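Riststead, the works and the showroom, one afternoon in January

Got there at 14 minutes past, coach late, coats still on when they started. So I missed the first bit of the talk and had to pick it up from Nesrin Karakaya's notes, which are better than mine anyway.

What follows is typed up on the train home, sorry for the gaps.

Riststead is a small place behind the old dairy. Two floors. Downstairs is the pressing and the trimming, upstairs is where they finish things, check them and show them to buyers. They make catering metalware, mixing bowls mostly, and since last spring they've fitted out demonstration kitchens too under the Varneo name. We'd come for the kitchens. Ended up spending most of the time on bowls.

Downstairs first. Ear defenders, yellow line on the floor, stay behind it. A flat disc goes in, a bowl shape comes out, big thump. Then the edge gets trimmed and turned over on itself so you don't cut your hand on it. Kevser Demirtaş took us round this part and she was very good, shouted everything twice. She said cheap bowls get a raw edge, or one that's rolled but not closed properly, and dough gets in there and never comes out. I've got two like that at home. Going in the bin.

Polishing is done in three goes, coarse to fine, inside first. She wouldn't let us near the wheels, fair enough. Dust extraction very loud. Somebody's scarf was confiscated.

Then upstairs, bright and white, and my ears took a while to come back.
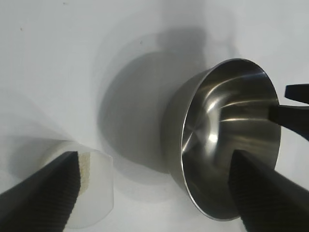

Asked Kevser how you tell a good finish without any kit and she said to tilt it under a lamp and look at how the light runs round the inside. If the streaks go round in a clean curve the wall is even. If they wobble or break up there's a flat spot or a dent starting. Also run a thumbnail along the rim all the way, slowly, feel for a catch. Tried it on a few from the seconds shelf and could find the catch on most of them, once you know you can't stop doing it. Did it to the sugar bowl at tea.

Seconds are sold at the gate by the way, cash only, mornings. We were there in the afternoon. Typical.

On to the tables and walls, which was supposed to be the main event. The idea of the Varneo rooms is plain pale surfaces everywhere, table and walls alike, nothing on show you don't need. I was doubtful. I like a bit of clutter and a proper wooden top. But stood at one of those tables I could see the sense of it for teaching, you put a thing down and everybody at the back can see what it is. Corners are rounded off, good for hips and aprons. Matt top so you don't get the glare you'd get off a gloss one, tho my feeling is that a matt white top will show every mark by the end of term. Put this to the showroom people and was told warm water, a soft cloth, a drop of washing-up liquid, no scourers ever. We'll see.

Height was a bit low for me. Fine for Nesrin. They do them in 3 heights, ask before ordering becuase changing legs afterwards costs a lot.

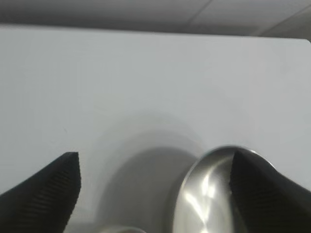
Alper Başaran thought I was being too kind. He has had a pale worktop in a teaching kitchen for years and his view was that turmeric and beetroot will beat any cloth, whatever a showroom tells you, and that he'd take a mid grey every time. He did agree about the corners. He also wanted to know what the edges are like underneath, where hands go when you drag a table, and none of us had thought to feel.

So that's one for the list if anyone goes back.

Tea was in the canteen, urn, shortbread, very welcome. Price list was handed round and then collected in again, so no figures here. Catel do something similar, apparently, with the same sort of panels, and one of our lot has asked them for a brochure. Will pass it on when it comes.

Last half hour was free to wander. I went back up to the showroom for another look at the walls. Lăcrămioara Grecu stayed downstairs with the presses and has written that part up properly, with the gauges and so on, on her own page.

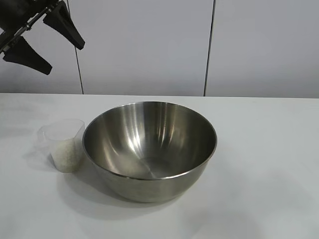
Visit notes: Ľubomír Paulík
Filed under: Visits, Kitchens

Walls then. Smooth panels, a slight shine, thin dark seams where they meet. Easy to wipe, I'd imagine, the seams less so, that's where I would want an old toothbrush. Compared with tiles there's far less grout to scrub and I'd have them for that alone. Didn't find out how you replace one if it gets cracked. Meant to ask, coach was hooting.

Practical stuff for anyone booking. Flat shoes, closed toes, they do check. Lift is at the far end past the stores. Parking is poor, use the lane by the dairy. Allow longer than they say for downstairs. Loos upstairs only.

Next visit is Yüksel, ovens, date to follow, names to Nesrin please.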